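从第六次试跑开始，我们把抓取和扫描拆成两个独立的状态机

社团今年的题目是快递包裹供件：从周转箱里取出软包，面单朝上放到扫描台，读码后转移到传送带。题目由学校和 Skurnora 杯的组委会共同给出，我们队名叫 Uvier，六个人，两个写感知，两个写运动规划，一个做机械，我负责状态机、日志和写这篇东西。上一篇讲了选型，没看过的不影响读这一篇。

先说题目里容易误解的地方。评分按“有效供件”计，一次有效供件要满足三个条件：单件抓取，面单朝上且被读到，落到带面后不压住前一件。三条缺一，这一件按零分算，但时间照扣。所以整体策略是宁可在扫描台前多等一拍，也不要把一个没读到码的包送下去。

**旧结构的问题**

前五次试跑用的是一条直链：

取件 -> 搬运 -> 放置 -> 等待读码 -> 翻面（可选）-> 再抓 -> 放带 -> 回位

写起来快，调起来痛苦。任何一步超时都要回到取件，而此时台面上可能还放着一件。程序认为自己空手，视觉认为台上有件，两边状态不一致，下一轮就会把第二件压在第一件上面。我们在日志里把这种情况标成 STACK，前五次试跑每次都出现。

当时的临时做法是在取件前加一次台面检查，发现有件就报警停机，人工拿走。练习时可以，正式比赛不允许人工介入。

**拆分之后**

现在有两个状态机，一个叫 P（pick），一个叫 S（scan）。P 管周转箱到台面，S 管台面到传送带。两者之间只有一个共享量：台面占用标志。这个标志由视觉写，两个状态机只读。以前是运动程序在放下之后自己置位，错就错在这里：手松开不等于包落在台上，软包的塑料膜会贴着指面被带走。

P 的进入条件：占用标志为假，且连续若干帧稳定为假。
S 的进入条件：占用标志为真，且双手均已离开台面上方的保留区。

保留区是台面底板正上方的一个长方体，高度我们调了三次。太低，手指还挡着读码器；太高，每件多花的时间累积起来很可观。最后取的值让手退到底板前沿以外、指尖略高于前沿的位置，两只手左右分开，拇指相对，中间留空。我们管这个叫“待命位”。所有异常分支的终点也统一到待命位，不再各写各的。

**坐标与标定**

底板上印有标尺，前沿一条，侧面一条，数字和刻线都是白色，底色深灰，对比度足够。我们直接用标尺做粗标定：让腕部相机看到侧边刻线，提取等间距的短线，拟合一条直线，再读出相邻的数字确定零点方向。中间的无线信号符号左右对称，适合做中心校验。步骤如下：

1. 双手回待命位，头部相机拍一帧，求底板四边形。
2. 单手移到底板侧上方，腕部相机拍一帧，求刻线方向。
3. 两者的角度差写入补偿表。
4. 重复到角度差稳定。

第二步要注意腕部相机的安装方向。我们的腕部图像相对台面是侧转的，标尺在图像里竖着走，第一次写代码的人（是我）默认它横着走，拟合出来的直线差了九十度，补偿表全部作废。之后在配置文件里加了一项旋转参数，并且在启动时把校正后的图像弹出来让人看一眼再继续。

另一个坑是曝光。腕部相机朝向窗户的时候自动曝光会被拉低，台面上的白色刻线还在，灰色的细节基本丢光。手背又是抛光表面，高光点会被误检成刻线端点。处理方法是固定曝光，并且用手部模型投影做一个掩膜，掩膜以内的边缘一律不要。掩膜做得比实际轮廓大一圈，代价是靠近指尖的几条刻线用不上，对拟合没有影响。
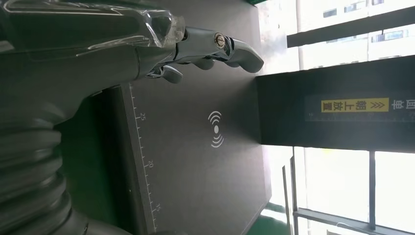
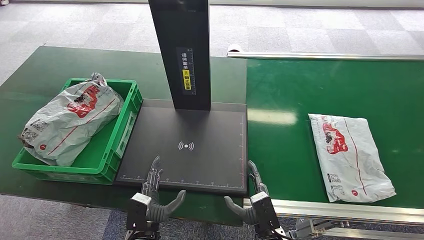 上图为腕部视角，侧边标尺可见 25、20、15；下图为头部视角，双手位于扫描台前，底板上无件。

**包裹本身**

练习件统一用灰白色快递袋，同一种图案，差别在于填充。鼓的和扁的要分开对待。

鼓包的难点在取件。它在周转箱里会顶到箱沿甚至搭出去，袋口拧起来的那一截又会给分割网络一个很强的假边缘，抓取点经常被推荐在那个尖上。抓那里能提起来，但重心在下面，搬运时会转，放到台面后面单朝哪边基本随机。现在的规则是对抓取点加一个惩罚项，离分割区域的主轴端点越近，惩罚越大。规则很土，效果可以接受。

扁包的难点在放带。它薄，褶皱多，双手夹持时边缘会卷。放到带面之后如果一角翘起，带面又反光，头部相机对它的朝向估计会跳。我们现在不在带面上做朝向估计了，题目也没有要求。只判断前一件是否已经离开落件区，判断方法是对落件区做背景差分，背景用空带的多帧中值。带面上那条顶灯反光是固定的，会进背景，不影响差分。人走过去挡一下灯就会影响，所以试跑时带子后面那块地毯不许站人。

面单本身也有要求。立柱上的提示写的是请将面单朝上放置，规则书里同样是这句话，没有给倾斜容差。我们自己测下来，平着略有褶皱都能读，折痕压过条码就读不到。读不到时 S 会做一次“抚平”：单手指背从中间向外轻推一次，再等一次读码。还读不到就翻面。翻面之后仍读不到，直接放到异常位，记一次失败，不再纠缠。早期版本允许无限重试，最长的一件在台上折腾到整场结束。

**手的部分**

机械那边的改动不大，列一下备查。

- 指尖在抓塑料袋时打滑，试过贴胶，贴胶之后放件又粘，撤掉了。改为加大包络，四指多收一点，拇指从侧面压。
- 预抓取姿态改为半屈，不再完全张开。完全张开时小指一侧会刮到周转箱的边。
- 腕部快拆由 Arwood 的件换成了自己加工的件，重量略有增加，末端负载参数要同步改。这个参数忘改过一次，表现是手在待命位缓慢下沉，一开始以为是驱动器的问题，查了一个下午。
- 拇指的回零顺序放到最后，避免和食指干涉。

Decha Duangkaew 是我们队的交换生，运动规划主要是他写的。双手协同那一段他用的是主从式：主手给轨迹，从手按相对位姿跟随，相对位姿允许一个小的弹性范围。我原先主张两只手各自规划再做时间同步，争了两周，他的方案在软包上确实更稳。各自规划的问题是同步误差会直接变成对袋子的拉扯，袋子一拉扯面单就起皱。

**单件时间**

从 P 开始动作到 S 完成放带，单位毫秒。旧结构没有可比性，因为失败件的时间混在里面，分不出来。以下是拆分后的三个版本，各取一轮的中位数：

v0.6.1：3,110（待命位偏高）
v0.6.2：3,000（调低保留区）
v0.6.3：2,955（P 与 S 允许部分重叠）

只统计扁包，并且只统计一次读码成功的。鼓包目前样本不够，不列。v0.6.3 的重叠指的是 S 放带的同时，P 的手提前移动到周转箱上方，但不进入箱内。再往前重叠就要处理两臂之间的干涉，收益看起来只有很少一点，暂时不做。

**日志格式**

有别的队来问过，写在这里。每个状态切换写一行，字段依次为：时间戳、状态机名、旧状态、新状态、触发原因、占用标志、双手位姿编号。触发原因必须是枚举，不许写自由文本。我们前五次试跑的日志里同一种超时有四种写法，后处理脚本写得很难看。

图像不跟日志放一起，单独按时间戳存，只在状态切换时和异常时存。回放工具用的是 Lehtinen 的开源版本改的，增加了两路相机并排显示。改动很小，整理好之后放到仓库里。

**接下来**

- 鼓包的取件成功率，单独出一轮数据。
- 周转箱角度不固定时的重定位。现在箱子斜着放也能做，但每次换角度都要重新跑一遍分割阈值。
- 急停恢复。目前急停之后要手动清占用标志，漏清一次就会出现前面说的 STACK。
- 七月之前把标定流程缩短到一个命令。

标定脚本和状态机定义可以单独发，需要的在下面留邮箱。

打印本文 | 用电子邮件发送本文

评论（4）

栈底的猫：占用标志只由视觉写，那视觉漏检的时候怎么办？P 会不会直接放第二件？

作者回复：会。所以 P 在放下之前还有一次单帧检查，和标志用的是不同的阈值，任何一个说有件就不放。文中漏写了。

阿澈：我们队也碰到塑料膜贴着手指被带走，后来是在松开之后加了一个很小的横移，先侧向再抬起。可以试一下。

线材收纳失败：求标定脚本，邮箱已私信。另外问一下固定曝光之后傍晚怎么处理，我们场地也靠窗，下午和晚上差很多。

联系作者 | © Uvier 队博客，转载请注明出处 | 返回顶部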